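Workshop notebook, Emdale bench
Sep 9, 2022

Rebuilding the Rovolwood hull from the May teardown. Parts count after sorting: 619, against 3,519 for the whole fleet. Bins relabeled by stud width, not by color. Old color labels still on the lids, ignore them.

Drop test, hull A (single-layer deck, 1x plates on edge for ribs). Broke at the third rib both times. Bow section came away whole. Minifig stayed on the bridge for drop 1, off on drop 2.

Hull B has the Kiani brace: two long beams pinned crosswise under the deck, tied to the keel with four friction pins. Adds 92 parts. Deck flex by hand is much lower. Pins at the stern are tight going in and I had to use the separator to get one back out. Do not reuse that one.

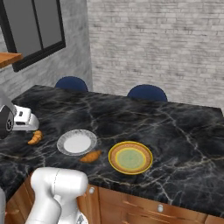

Page last changed: Sep 9, 2022

Turret ring still binds at the quarter turn. Swapped the ring for the spare from the Adik set, same result, so it's the deck under it. One plate sits proud on the port side. Pulled it, reseated, binding moved but did not go away. Suspect a mix of old and new plates. Will sort by mold mark before trying again.

Engine block: no change. Clips hold upside down, lose grip if the block is twisted. Could go to bar-and-clip on both ends, but that costs 2 studs of clearance over the landing gear.

To do
- mold marks on deck plates
- drop hull B, same height, same mat as A
- bridge: try the minifig seated, both feet on studs
- find the second canopy hinge (not in the hinge bin, not in Adik leftovers)
- copy brace layout to the Rovolwood sheet once B survives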